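Stadura Angle-Post Shelving – Range Information

Home / Storage / Shelving / Stadura

Stadura is a bolted steel shelving system for stockrooms, archives, workshops and teaching spaces. It is supplied by Brivano as individual bays or as complete runs, and may be ordered on its own or together with the Ferley range of storage boxes. All components are held in stock unless marked otherwise in the price list.

The standard bay consists of four upright posts, a set of shelf panels and the fixings required for assembly. Posts are punched along their full height, so shelves may be placed at whatever level the contents require and moved later without replacing any part. A standard bay is 891 mm wide.

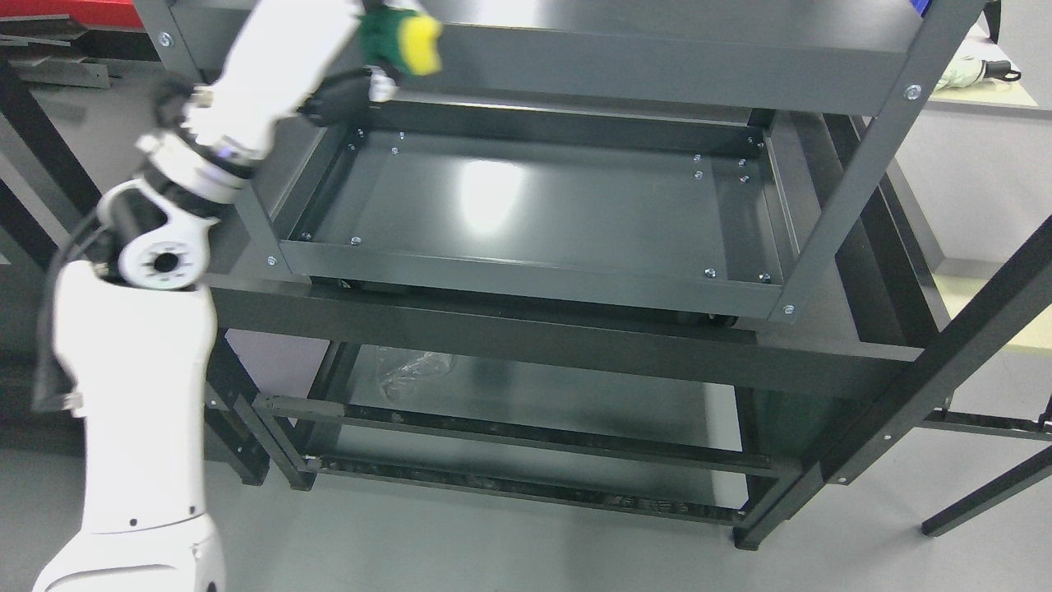

Customers ordering several bays should note that adjoining bays do not share posts. Each bay is a separate unit and may be removed from a run without disturbing its neighbours. Joining plates are available for runs which are to remain in place, and are recommended wherever the floor is uneven.

Shelf types

Three shelf types are offered. The flat panel is intended for boxed goods and files. The divided panel accepts upright partitions and is generally chosen for records and printed matter. The tray shelf is intended for small or loose items that might otherwise roll off. All three fit the same posts and may be combined within one bay.

Loading

The figures given in the price list assume that the load is spread evenly over the shelf. Heavy items should be kept on the lowest levels. Bays fitted with castors must not be loaded to the static figure – the reduced figure for mobile use is printed on the label supplied with each castor set.

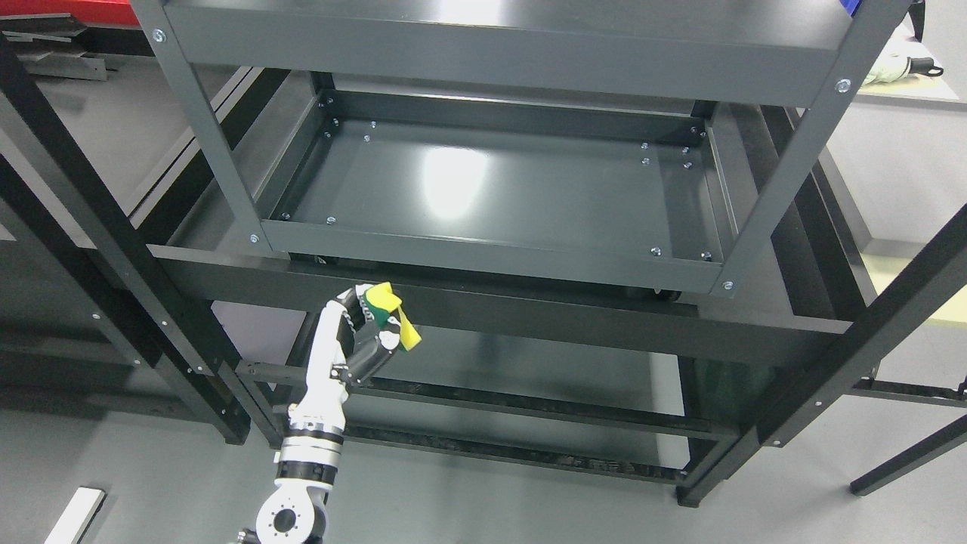

Assembly of a single bay takes two people about 29 minutes. The main corner bolts should be left finger-tight until every shelf is in place, after which the bay is squared and the bolts are tightened in order from the bottom upwards. On a tray shelf with raised rims, such as the dark grey one shown, the small screws along the inside of the rims are separate from the larger round bolts where the posts meet the shelves, and the two should not be confused when ordering replacements. Spare fixings are sold in bags of 11.

Finish and care

Painted surfaces may be cleaned with a damp cloth and a mild detergent. Abrasive pads and solvent cleaners will mark the paint and should be avoided. Scratches which reach bare metal should be touched up promptly, particularly in unheated buildings. Touch-up paint is available in all current colours.

Ordering and delivery

Orders are dispatched from the Quiambao warehouse within 6 working days. Bays are delivered flat to the ground floor; delivery to upper floors must be arranged when the order is placed. Unused components may be returned in their original packaging, with the exception of posts cut to a special height.

The former light grey finish was withdrawn in September. Panels in that colour remain available only while stocks last, and cannot be reserved.

Page last revised: 2021-11-15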